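Nanstead Makers Board > Leather, Cork and Felt > Desk mats: finished edge or raw edge?

cordovan_kay
Posts: 998

Okay, I have been down the desk mat rabbit hole since November and I need to talk to people who will understand! I've been making them from veg-tan shoulder for my own desk and for a few friends, and I keep going back and forth on edges. My first two had raw edges, just beveled and left alone. The third I burnished with gum and a wood slicker until my wrist gave out, and it came up like glass. I love it. I can't stop running my thumb along it.

But is it worth it on something that size? A wallet has hardly any edge. A desk mat goes on forever. I spent a whole evening on the long sides alone and still had the corners to do.

For reference, I'm cutting 33 inches by 17, leather from the Ó Néill tannery, dyed a middling brown and finished with a wax blend. What's everyone else doing?

tidewrack
Posts: 33

Burnish it! The edge is the part your wrists meet all day long. I had a raw one for a year and it went fuzzy right where my left arm rests, and then the fuzz picked up every bit of lint in the house. Sanded it back, burnished it properly, and it's been lovely ever since.

Also, round your corners. Square ones curl. I draw around a coffee can.

benchdog_lou

I'll be the grump. I think burnishing a desk mat is time down the drain. Bevel top and bottom, one pass of wax, done. It will wear in. A mat is a work surface and I want mine to look like one. Mine has ink on it, a ring from a mug, and a crescent where I missed with a knife, and I like it more every month.

What I'd fuss over is the back. Leave the flesh side rough and it holds the table better than any rubber dots you can buy.
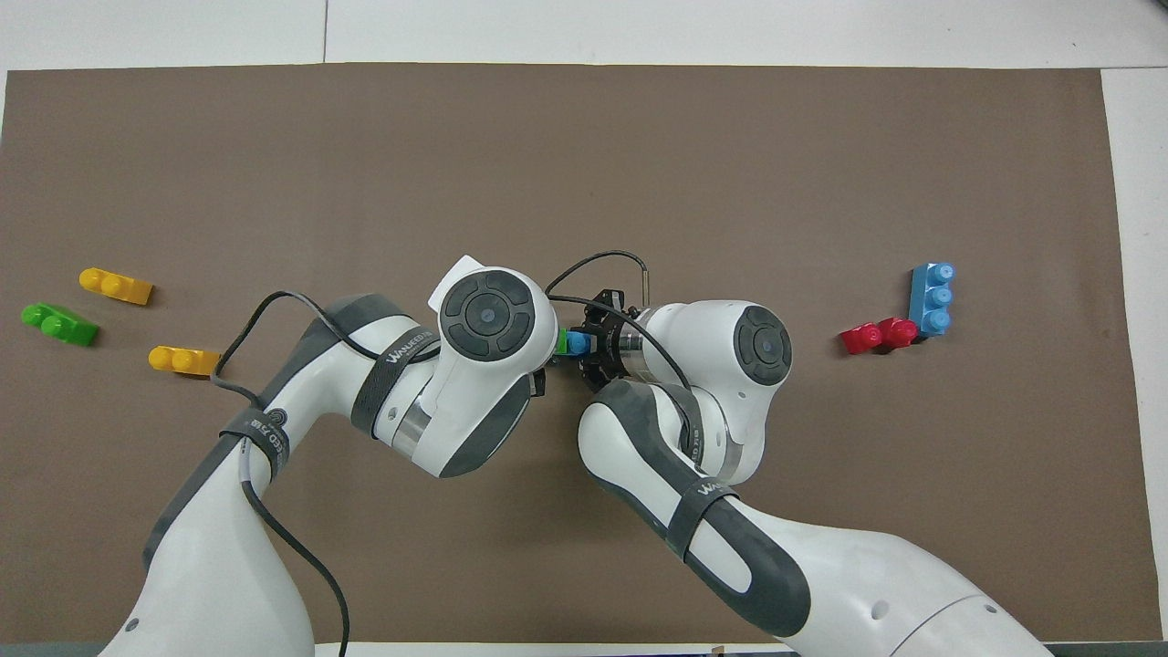 tidewrack: Rough flesh side on a painted tabletop, though? Mine left brown dust all over a white desk until I sealed it. On bare oak I never noticed, but on white it showed up every time I lifted the mat. Two thin coats of gum fixed that, and I slick it down with a piece of canvas while it's still tacky.

benchdog_lou

Fair point on the white desk. I've only ever worked on a beat-up old door, so dust is not something I'd spot.

cordovan_kay

Oh, that's a really good point about the dust! I do have a pale top on the other desk. Does the gum make it slide around, though? That's my worry. I lean on mine hard when I'm writing.

tidewrack

A little, at first. It settles once the mat has had a few weeks to flatten. How long do you let yours rest under weight? I do two nights under a sheet of MDF with every cookbook I own.

feltandfog

Can I put in a word for not using leather at all? I know, I know, wrong crowd. But I made one from Wurker's thick wool felt last winter and it is the coziest thing to work on. Quiet, warm under the arms in the morning, and no edge finishing whatsoever. You cut it with a rotary blade and walk away. It came in a gorgeous brown called Nornance, sort of a wet bark color.

Downsides: crumbs. So many crumbs. And you can't write on a single sheet of paper without poking through.

benchdog_lou

Poking through is a dealbreaker for me. A desk mat you can't write on is a blanket.

feltandfog

A blanket for my desk, yes, and my desk is very happy! I keep a clipboard for writing. It's fine.

cork_and_thread

Cork backing under leather, anyone? I glued thin sheet cork to the back of mine with contact cement and it grips beautifully and leaves no dust. One warning: roll the cement on thin and go right out to the edge. I skimped near one corner and it lifted within the month. I've glued it back twice now and it still has a little wave to it.

It also makes the edge thicker, so if you're going to burnish you'll only be able to burnish the leather half. I painted mine instead. Three coats, sanding between, and it looks sharp.

tidewrack

Edge paint on a mat cracks where you lean on it. I've had it happen every time.

cork_and_thread

Depends on the paint, I think. Mine has held up since spring with my elbows on it for most of the day. Thin coats! People glob it on and then blame the bottle.

cordovan_kay

I love all of this. Okay, my plan: round the corners (I have a coffee can), gum on the flesh side, two nights under books. And I'm going to burnish the front edge only, where my arms go, and leave the other three beveled and waxed. Does that sound lazy or clever?

benchdog_lou

Sounds like you'll be burnishing the other three by the weekend.

cordovan_kay

Probably! Does anyone know if the Nanstead shop still has the wide slickers in? The one I have is grooved for wallet edges and it keeps skipping off.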